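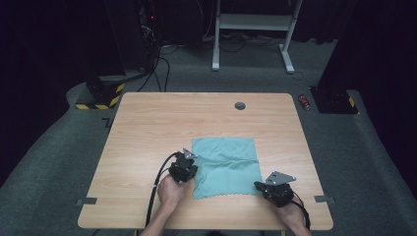 A light teal-blue cloth spread on a table.

Overseas voter group claims a record month, but the numbers are hard to check

The Colum chapter of expatriate voters says it helped 737 Americans abroad request their primary ballots in March, which it calls the best month in its history. It has not said how many of those people went on to vote.

The figure appeared in a newsletter sent to members and was repeated at a chapter meeting, where it got a round of applause. Asked afterward what counts as help, chapter chair Teresa Olszewski said it covers "anyone who sat down with us, called us, or used the link." Clicking a link on the chapter website, in other words, puts a person in the same column as someone who spent half an hour filling out a form with a helper at their elbow.

Olszewski defended the method. "People who click are people who care," she said. "We can't follow every envelope to the county clerk." She said the chapter would look at splitting the total into categories next time but did not promise it.

The chapter held 18 ballot events during the month, in cafes, a church hall, a language school and the back room of the Śliwiński bookstore. Sign-in sheets from those events list 57 names at the busiest one. The chapter did not provide sheets for the others. Olszewski said some had been thrown out for privacy reasons and that others were "with people who are traveling."

Members who worked the tables describe a mixed picture. Henryk Kubiak, a dual citizen who votes in Ohio, covered two of the evening sessions. At one he was busy until closing time. At the other he helped four people, one of whom wanted to know about taxes.

"I don't mind sitting there for four people," Kubiak said. "I mind reading later that it was a packed house."

The chapter also paid for a mailing tool called Moler, which fills in a voter's state form and sends reminders before the deadline. According to the newsletter, 70 percent of users finished their request in one sitting. The newsletter does not say how many users there were, and the chapter would not give the number. A percentage with no total behind it tells a reader very little, and it is the only result offered for what was the chapter's largest expense of the spring. The contract runs through November.

Ruxandra Cârstea, who sits on the chapter board, voted against buying the tool. She said the state forms are free, most run a page or two, and the trouble for voters overseas has always been the mail. "You can have a beautiful form," she said. "If it sits in a sorting center for three weeks, it's a beautiful form that didn't count." She asked the board to spend the money on courier vouchers for voters in states that still want paper ballots back. The motion failed.

Supporters of the tool say she is missing the point. Efraín Usuga, who ran the chapter's phone line in March, said most callers had no idea they needed to send in a new request each year and that reminders would fix that. He said he took calls from people who had last voted three elections ago and assumed they were still on a list somewhere.

That may be so. But the reminders went only to people who had already signed up with the chapter, and the voters Usuga describes mostly had not. Asked how the tool would reach them, he said word of mouth.

There is also the question of what happens next. The chapter plans a second round of events before the general election and is asking members for donations to pay for them. The appeal leans heavily on the March total, which appears three times on a single page, once in bold. It does not mention the link clicks.

Olszewski said she saw nothing misleading in that. The chapter's bylaws call for a yearly activity report to members, and she said a fuller count would go in it. Last year's report ran one page and gave no event attendance at all.

Cârstea said she plans to ask for the click data at the next board meeting – and for the sign-in sheets, wherever they are.

Members can attend that meeting in person at the Sureletti community room or by phone. Doors open at 7 p.m. Anyone who wants a question put to the board has to send it in writing beforehand.

Filed under: Americans Abroad / Voting & Elections

Last updated: 4:40 p.m.

Comments (4)

Bohumila Kadlec
I was at the bookstore one and it was well run. The woman who helped me knew my state's rules better than my own county office did. It would be a shame if people read this and stay home over a newsletter.

paperballot_dad
I clicked that link twice because the page froze the first time. Am I two voters?

Rosemont
Courier vouchers, yes please. Mine cost me more than dinner out last time, and I still have no idea if it got there. My county has a tracking page that has said "pending" ever since.

H. Kubiak
Small correction, the tax question was from someone's husband. He wasn't one of the four. So it was four plus him.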